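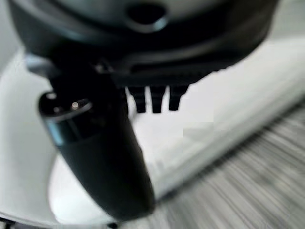 The Patient Work of Showing a Robot How

The first thing a visitor notices at Vollow is how quiet it is. I expected motors, alarms, maybe a yellow cage with a warning sign. What I found was a long room above a bicycle shop, with people sitting at tables and moving their hands slowly. Each of them was holding two handles. In front of each person a robot arm did the same movement a very small moment later.

I came to write about artificial intelligence, and I stayed for most of a week to watch people put things into boxes.

Vollow does not build robots. The company collects examples. Its customers have a robot and an idea of what the robot should do, and they need many recordings of that task done well by a human who is controlling the machine. From the recordings a learning program tries to find the pattern. The people in the room call one recording an episode. An episode can be shorter than a television commercial, and it has a beginning, an end and a grade.

The grade was new to me. After every episode the operator presses a pedal under the table and chooses between good, usable and bad. At first I thought bad meant that the robot dropped something. This is often not the case. A drop followed by a calm recovery may be graded good, if the customer wants the robot to learn how to recover. Bad is when the operator hesitated for a long time, or changed the plan in the middle, or made a movement that had no purpose. One operator, who worked before as a dental technician, explained it to me in this way: the machine will copy your doubts also.

She let me try. I sat down, took the handles and was asked to lift a small carton and lay it flat in a tray. I have done such things since I was a child. With my own hands I would not even look. With the robot I needed several attempts only to bring the fingers to the right height, and when I finally closed them I had turned the carton and it was standing on its corner. I pressed bad. I pressed bad again many times that afternoon, and I began to understand why new operators train for 10 days before one of their episodes is kept.

The difficulty is partly in the eyes. The operators have a screen with the view from a small camera at the wrist, and they learn to trust it more than the direct view across the table. It is a strange view. The body of the gripper covers a large part of it, a finger comes down through the picture and is too close to be sharp, and what remains is often only a pale surface and the edge of something. A person who sees it the first time does not know what is up and what is down. The operators read it like a driver reads a mirror. They know from the angle between the finger and an edge if they should go lower or wait.

The learning program gets this same view, and for that reason the operators are asked to use it. If a human makes the decision with information that the robot will not have later, the example is not fair. The head of training at Vollow has a rule about this which she repeats to every new person. You may look at the table to be safe, but you should decide from the screen.

White objects on white tables are the subject of much complaint. In June a customer sent several crates of plain packaging, all white, to be sorted on a white surface, because this is how its real packing station looks. On the wrist camera the edges almost disappeared. Some operators asked if they could put a dark mat under the boxes. The customer said no, and the customer was right, I think, but the room was in a bad mood for a week. The solution was a lamp moved lower and to the side, so that each box had a thin gray shadow along its edge. I was told this story by three different persons, and each of them claimed to be the one who moved the lamp.

There is a bigger discussion behind the small ones. How much variety is enough? If the operator places the box always in the same spot, the program learns the spot and not the box. So between the episodes somebody must disturb the table. At Vollow the operators do this themselves, and they are bad at it in a very human way. They believe that they place the objects at random, but they don't. They leave the things near the center, turned a little toward them, in a comfortable position. The company now uses a piece of software called Cilell, which shows on the screen where to put each object before the next episode. The operators don't love it. It has a taste for corners. One man told me that Cilell must hate him personally, and then he placed the box exactly where it wanted.

The other software in the room is Sasaki, and it is used after the work, for looking back. Every evening 2 reviewers sit with it and watch a part of the day again at double speed. They look for episodes that were graded too kindly. They also look for style. I did not expect this word, but the reviewers use it all the time. One operator approaches from the left, one comes straight down, one always makes a small stop before closing the fingers, like somebody who takes a breath before speaking. The reviewers can recognize their colleagues without seeing the name. For the learning program many styles in one collection can be a problem, as it may try to find the middle between two good ways and arrive at one that does not work. The question of whether to make all operators move alike is not decided at Vollow. I heard good arguments for both sides, mostly at lunch.

I asked several operators if they are worried that they teach a machine to take somebody's job. They did not avoid the question. The former dental technician said she thinks about it on the bus. Another had packed boxes in a warehouse for years, and he said that his back has an opinion on this subject and it is different from the opinion of newspapers. A third said that she would worry more if the robots were learning faster.

On my last day I saw a trained model run. It was for Pesinov, a project that should pack small orders in a pharmacy storeroom. The arm went down, and just above the carton it stopped, for a very short time, before it closed the fingers. One of the operators put her hand over her face. "That is my stop," she said. The others were already laughing, and somebody reset the table for the next run.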